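Recording sort demos on a two-arm table, quick version

Writing this down before I forget it again. Setup is the Wakus sorting task, logging goes to Deltosine. Should work for any bench with two arms.

1. Home both arms. Check the cables by hand, full reach, both sides.
2. Reset the parts. Bins and trays can shift a little between takes, thats good. Loose bricks go anywhere the grippers can reach. Don't make it pretty.
3. Start the log, THEN move. Leave 2 seconds of stillness at the front.
4. One pick, one place, back off. No hovering while you think.
5. Missed a grasp? Keep going and fix it in the same take. Recoveries are worth having. Dropped on the floor = toss the take.
6. Tag it right away. Color, target bin, which arm. You will not remeber later.

Swap operators when you get sloppy. Our set is at 3242 takes, 994 of them with a recovery in there somewhere.
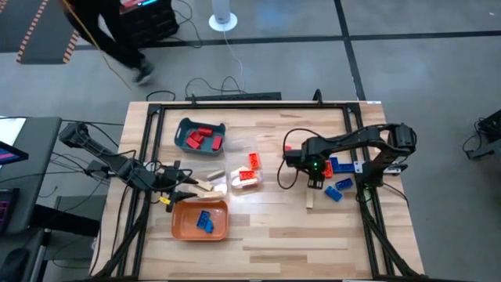

Both arms over the table, loose bricks under the right gripper.

Last thing: watch back a few takes before you shut down. Bad sync shows up fast, and redoing a morning is no fun.

2 comments · 2 shares

staddenbench: do you randomize which arm starts? ours got lopsided

sriwong_lab: step 6!! lost a whole batch to this in January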